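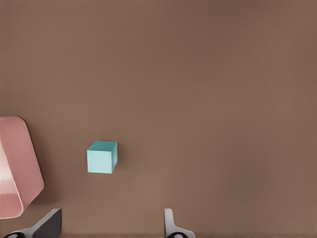
Wrist camera, seed 640: light cyan cube ahead of the open fingers, pink bin off to the left.

Trillix tracker loses one of two same-coloured cubes, planner sends the arm to the wrong one

4 min read
Print | E-mail

Opened by: Huia Hollis
Component: Trillix (object tracking), possibly Verschueren (task planner)
Status: fixed on branch, waiting for review

Hello all, me again. I've been going round in circles with the colour sorting task in the Tremard sim and I think I've finally got something you can reproduce, so I'm moving it out of chat and into a proper ticket before I forget which bits I've tried.

The short version is that when there are two teal cubes on the table, Trillix sometimes decides there's only one. It keeps a single track called teal_cube and that track hops between them. The planner then asks for the pose of the cube it's meant to be holding and gets the pose of the one lying on the table. You can imagine what the arm does with that. It opens the fingers, drops what it's got and wanders off towards the other cube looking very pleased with itself.

How to get it: load the sorting task with seed 640, both arms enabled, default speed. Let the left arm do a pick on either teal cube and watch the track list while the fingers close. On my machine it went wrong in seven runs out of ten. With the overhead camera switched off and only the wrist view feeding the tracker I couldn't get it to happen at all, which sent me down completely the wrong path for an afternoon.

What I tried first (none of it helped, but I'm writing it down so the next person doesn't bother):

- Tightened the colour thresholds. No difference, and fair enough, both cubes really are teal.
- Blamed the lighting. The wrist view makes the cube look paler than the overhead one does, so I was sure we were getting a colour label mismatch between the cameras. I logged the labels and they agreed every time.
- Swapped the arm names. I do this about once a month – the robot's left arm is on the right of the overview picture and I always think I've wired it up backwards. I hadn't.
- Restarted everything. Obviously.

Then I stopped the sim partway through a grasp and pulled up the overview, and that was much more useful than any of the logs. 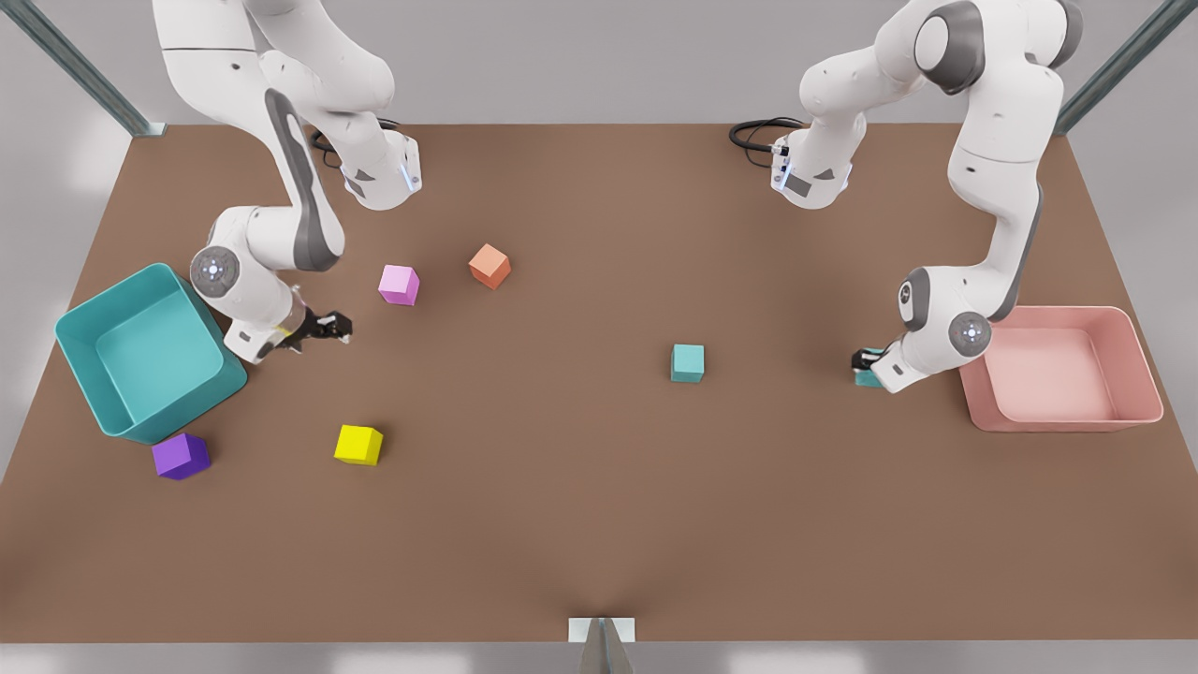 Overview, sim paused: left arm (right of picture) closed on one teal cube, the other teal cube on its own near the middle of the table.

So the cube between the fingers has the gripper closed round it, and what you see from up there is a bit of teal between the fingers. The detector gives that a low score. Meanwhile the one in the middle has bare table all round it and scores beautifully. Trillix has a merge step that says if two detections share a class and a colour, and one of them is weak, fold the weak one into the strong one. I assume it was written for the days when we only ever had one cube of each colour, and nobody wrote down that it relied on that. The pink, orange, yellow and purple cubes behave perfectly in this layout, which is exactly why it took me so long to suspect the merge.

It also explains the wrist-only result. With just the wrist feed there was nothing strong to fold the weak detection into, so the merge never ran.

Wim Verbeke replied:

Nice find. Could you check whether the merge looks at distance at all? I have a memory of a radius in there somewhere. Also please look at the timestamps on the two feeds, the last time I saw tracks hopping in this setup it was a stale frame.

Huia Hollis replied:

There is a radius! It's in the config, it's read in, it's printed in the startup log, and then it's never passed to the function. I laughed for quite a while. I've hooked it up now and set it a bit bigger than a cube.

You were right about the timestamps too, sort of. The overhead feed was turning up 300 ms behind the wrist feed in the bad runs. Fixing the lag by itself didn't stop the hopping, so I don't think it's the cause, but it does make the jump look bigger when you plot it. I'd like to give that its own ticket, it's a different bit of code and I don't fancy reviewing both together.

One more change while I was in there: when a gripper reports closed on something, the track for that object is now pinned to the gripper. It follows the arm's own pose and the cameras aren't allowed to move it until the fingers open again. So even if the detector can't see the cube, the planner knows where it is. Verschueren didn't need touching. It was doing what it was told with a bad pose, so I've taken back the rude comment I left on its board.

Wim Verbeke replied:

Pinning sounds right to me. What happens if the grasp slips and the cube isn't in the fingers any more?

Huia Hollis replied:

At the moment, nothing good – the track stays glued to an empty gripper until it opens. I've added a check on the finger gap, so if it goes narrower than a cube the pin is dropped and the cameras take over again. I made it slip on purpose by turning the friction right down and the track was released both times I tried, but I'd be happier with a proper test for it. If someone at Fostodia still has the old slip test, please send it over and I'll port it.

Reran seed 640 with the fix in and every run was clean, teal to teal bin and no dropping things halfway. Branch is trillix-merge-radius. I've left the extra logging on for now, so sorry in advance for the noisy console, I'll take it out before we merge.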